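Filed under: Workshop Notes / Finishing

1 January 2020

Shop closed, so a quiet day to catch up on the oil trials for the Grotier table. Heating on at 18 degrees since morning. Coat 3 went on the test boards before lunch.
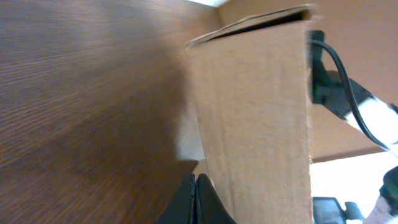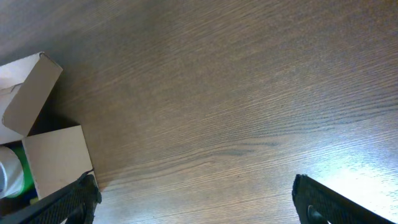
Board A (Dadex hardening oil, thinned) still tacky near the knots after four hours. Board B, same oil straight from the tin, dragged under the cloth and will need cutting back. Used 400 grit on both between coats. I'd go coarser on B next time, the surface was too closed to take much.

Dagný Hafstein rang about the colour. She wants it no darker than the Kevgate bench we did in June, so the walnut tint is out. Told her I'd post an offcut once it has cured.

Job total so far is $2,067, not counting the Hauksdóttir hinges, still on back order.

To do:
- rags in the water bucket, lid on
- recheck A before locking up
- order more oil, the tin is nearly done
- ask whether the underside gets the full number of coats or just a seal

Recent notes
Glue squeeze-out on oily timbers
Resharpening the card scrapers
Kevgate bench: final fitting
Moving the drying rack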